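Housekeeping Methods I
Instructor: Sachiko Takagi
Handout 3: Bedside Waste and Liners
Revised 8 June 2025

Reading for this unit: Hamann, chapter 10. Bring the chapter to the practical, along with your own gloves.

Terms used in this handout

Liner: the plastic bag fitted inside a wastebasket.
Overhang: the part of the liner folded down over the outside of the rim.
Gather: the point where the top of a full bag is drawn together before it is knotted.
Transfer bin: the tall bin that takes tied bags from the small ones. Transfer bins are emptied at the end of the shift.

Size of the job

Montri Luangrath kept the room sheets at the Stiltisley guesthouse for one season and logged 2,631 liner changes. The August sheets were the longest. Most of the problems he wrote down were torn liners and overhang that had slipped into the bin. We will go over two of his sheets in class.

Changing a liner

1. Put on gloves. Do not reach into the bin to press waste down.
2. Lift the overhang away from the rim all the way around.
3. Draw the edges to the center and make the gather. Let the air out slowly before you tie.
4. Knot the bag while it is still sitting in the bin.
5. Lift straight up with one hand on each side of the bag. If the bin comes up with it, set it down and loosen the liner at the rim.
6. Wipe the rim and the inside wall of the bin.
7. Open the new liner fully before fitting it. Push it to the bottom and fold the top outward over the rim.
8. Check the floor between the bin and the nightstand. Look on the open shelf of the nightstand too, where guests often leave wrappers.

The small bin by the nightstand, with a taller red one behind to the left:
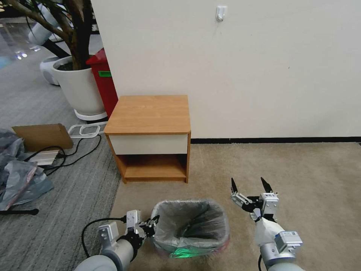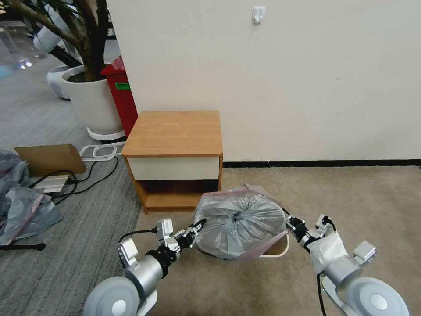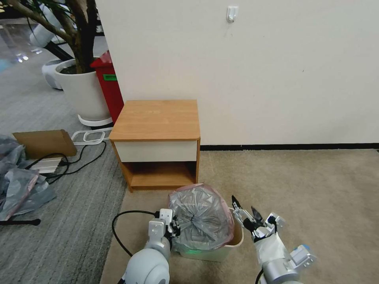 Common faults

Liner too small. It stretches tight at the rim and splits when lifted.
Liner too large. The overhang reaches the floor and gets stepped on.
Bag overfilled. There is not enough plastic left to make a gather. Change the liner at three-quarters full.
Knot tied too low. The bag bulges and may tear under the knot.

Practical

Work in pairs. One person changes the liner while the other reads the steps aloud, then switch. Each person does 3 changes. Write down any step you had to repeat and hand in the sheet before you leave.

Next unit: dusting low furniture and baseboards. Read the Kerngate notes on cloths before class.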